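### 4.3 Pose Recovery During Two-Handed Cloth Handling

Each demonstration is recorded with a pair of hand-held grippers, one per hand. The tool pose is estimated by visual-inertial tracking on each device separately, and the two tracks are then brought into a shared coordinate system. For rigid objects the separate tracks are usually good enough. Cloth is harder. The distance between the two grippers sets the tension in the fabric, so a small error in relative pose can turn a slack fold into a pull that the robot should not reproduce.

We therefore add a relative pose term to the trajectory optimizer. Whenever the marker on one gripper is detected in the view of the other, the detection gives a direct estimate of the transform between the two tools. The term is weighted by the reprojection error of the marker corners and is dropped when fewer than four corners are found. Between detections, the relative pose is carried forward by the two separate tracks. We refer to this version as Skalleck-R and to the version without the relative term as Skalleck-S.

The test set consists of 103 demonstrations of lifting and folding small cloth items, collected by 6 operators. All recordings were made in one large indoor room using the same pair of tools. Operators were free to choose their grasp points and were not told to keep the markers in view. Labels for cloth contact and marker visibility were assigned by two annotators working separately, and disagreements were settled by Yi-chun Lui. The annotation tool is a modified copy of Clemaser, with a synchronized display of both views added.

Marker visibility depends strongly on the phase of the task. It is highest when the grippers face each other across the work and drops when the operator turns one wrist to lay the cloth down. The fabric itself is a second cause of lost detections. It can hang between the tools and hide part or all of the marker, even when the relative pose would otherwise be favorable.

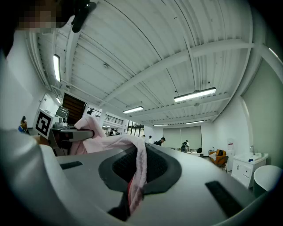

**Figure 6.** View from one hand-held gripper while a pale pink cloth is stretched between the two tools.

The relative term is most useful during spans in which both tools are in contact with the same piece of fabric. In such spans, a drift in either track appears directly as a false change in cloth length. Figure 6 gives a favorable case for detection: the cloth passes over the finger of the opposite gripper, but the square marker beside that assembly remains clear of it. The view also takes in much of the ceiling and its light fixtures, while nearby fabric covers part of the background. We mask the cloth region before feature matching in both versions, so that motion of the fabric is not taken as motion of the camera.

Detections are not interpolated across gaps. An earlier version by Tetsuya Higuchi filled short gaps with a spline, but this smoothed over quick regrasps and was removed. The gripper opening is treated as a separate signal and does not enter the pose optimizer.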